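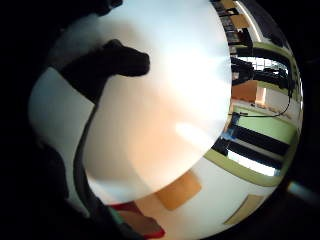
I've been making flatbreads on the hob for years and people keep asking me how to get them soft enough to fold, so I've finally sat down to write it out properly. The bit most people skip is what happens after the pan. You want something smooth, round and white to stack them on, with a rim, a bit like the one up top, and a clean tea towel over the whole lot. The steam does the rest.

What you need

300g plain flour, plus more for the worktop
150g natural yoghurt
A teaspoon of baking powder
Half a teaspoon of salt
A splash of water if it's looking dry

Making the dough

Tip everything into a bowl and bring it together with a fork, then your hands. It'll be a shaggy mess for the first minute – keep going! Yoghurt varies a lot (the stuff I get in Kirncombe is really runny, so I hardly ever need the water) and you're after a dough that's tacky but doesn't come away all over your fingers. Knead it for three minutes, cover the bowl and leave it for 28 minutes. Yes, 28. My friend Senga Munro swears by it and I've never dared change it.

Rolling out

Cut the dough into nine pieces, roll each into a ball and flatten it with your palm. Flour the worktop well and roll them as thin as you can without tearing. Mine come out shaped like Australia half the time and they taste just the same.

Cooking

Get a heavy frying pan properly hot with no oil in it. Lay the first one in and wait for bubbles, which should take under a minute, then flip it and press down gently with a spatula. When both sides have brown spots, out it comes, straight under the towel. If the first one scorches, turn the heat down a notch before the next.

Keeping them

They're best the same day. Any left over can go in the freezer with baking paper between them, and they'll warm through in a dry pan from frozen. I did a double batch for a lunch last July and we were still eating them with soup weeks later.

Next time I'll do the garlic butter version, which needs a slightly thicker dough.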